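I have been reading papers on outdoor robot navigation for long enough now that I can usually guess the shape of one before I get past the title (I say this with affection, having written several of them myself!). A policy is trained on a great many hours of driving, it's tested on a course somewhere, and near the end there's a table with a success rate in bold. Last month it was the Stekanby paper, from Filippos Raptis and Efraín Rengifo, and I want to say kind things about it before I complain, as it's a lovely piece of work and they were generous enough to send me their logs.

Their result is that a small wheeled robot, given only a goal and its own camera view, reached the goal in 501 runs without a single map. I believe it. What I'd like to argue, gently, is that a success rate is a poor way to tell the rest of us what the robot learned, and that we'd all be better off publishing our interventions – every time a person took over, with a line on why.
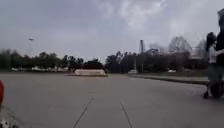 An intervention log is a humble thing, usually a spreadsheet with bad spelling, and I think it's the most honest document a navigation project produces. When Ibsa Adugna and I went through ours for Tanora, we had 118 entries, and a good many of them came from places you'd call easy: wide concrete, a curb along one side, hardly anything to run into. Open pavement gives a policy very little to hold on to. The seams between slabs look like lane lines if it has ever been shown lane lines, and then a person goes by close on the right with something big and dark at their side, and the robot has to decide how much room is polite. A success rate counts all of that as one run. The log tells you a person's thumb was on the stop button.

Wilmer Cuadros, who is a better statistician than I'll ever be, disagrees with me on this. He says interventions measure the nerves of the operator as much as the robot, and he's right; I grab the controls far sooner than Ibsa does, and our entries show it plainly. But I'd still take a nervous log over no log, and you can always have two people score the same footage afterward, as Amr Samir did at Irport with 800 clips. They differed on plenty of them, and reading where they differed taught me more about sidewalks than the paper did.

So my request to Filippos and Efraín, and to anyone else with a draft open this August, is a small one. Put the log in the appendix, typos and all. I promise to read it, probably with a second cup of coffee, and ours will be up next to the Tanora code as soon as I've taken out the entry where I called the robot a name.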